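Skunstead Grip Guard, Revision 2

Spring-set holding module for two-jaw electric grippers

In stock. Ships from our Triltden warehouse.

The Grip Guard exists to keep a gripper closed when the power goes away. The first revision did this very well in our shop and less well in other people's, so this page is going to spend some time on the fault before it gets around to selling you anything. If you only want the price, it's with the sales desk, and they are friendlier than we are.

What went wrong with Revision 1

In January a customer's arm lost power in the middle of a lift. The module set its brake, the jaws held, and everybody was pleased. Then the power came back. The gripper started up before the module did, went looking for its home position, and found the brake already on. It pushed. The module, now awake, read the push as a command to open, and it obeyed promptly. We have always advertised a fast release.

The part landed on the table and was fine. The table has a mark in it. We received four more reports of the same thing before we stopped blaming wiring, and one of those was from our own test bench, where the wiring was ours.

The cause was a startup order we had never written down. Revision 1 assumed the gripper would wait its turn. Grippers don't.

What changed

Revision 2 ignores all motion on the jaw side until it has been awake for six seconds and has seen a fresh open command from the controller. Current pushed against the brake is now logged as a fault and the brake stays on. The status code for this is "held, being argued with" in our notes and HELD-F in the manual, because Kowalczyk edits the manual.

The release also needs two signals now, one from the controller and one from the enable switch on the handheld. Letting go of the switch sets the brake again. Some of you will find this annoying during teaching. We found it annoying too, and then left it in.

Checking it on your own arm

Do this with nothing in the jaws and nothing on the table. Bring the arm to a height where the fingers can't reach the surface even if they swing shut, open the gripper all the way, and have one person on the handheld who isn't also reading the instructions aloud. Keep hands out of the gap between the jaws, including when you are sure.

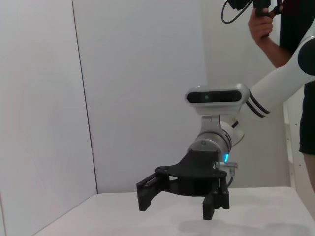 Babita Pandey wrote to us that six seconds is a long time when a line is down and a supervisor is standing behind you, and asked whether the wait could be made shorter. She had also run the check with the controller unplugged, which we hadn't suggested, and the brake held. The wait can't be changed from the menu. We did try a shorter one, and on a cold morning the old fault came right back.

With the gripper open and still, cut power at the arm's main switch. Restore it and watch the jaws. They shouldn't move until you send the command and press the switch. If they move early, stop there, leave the power off and call us. Please don't repeat it to get a video.

Fit and limits

Works with the Tredodano controller and most others that can send a plain open signal. Check the connector on your gripper before ordering. The module holds a closed grip; it won't rescue a bad one, and a part that was slipping before the outage will go on slipping during it. It is not an emergency stop and doesn't replace one.

Revision 1 owners

We will swap your module at no charge - send it back in any box that closes. Until the new one arrives, empty the jaws by hand with the power off before you restart. The serial label is on the underside, where we also regret putting it.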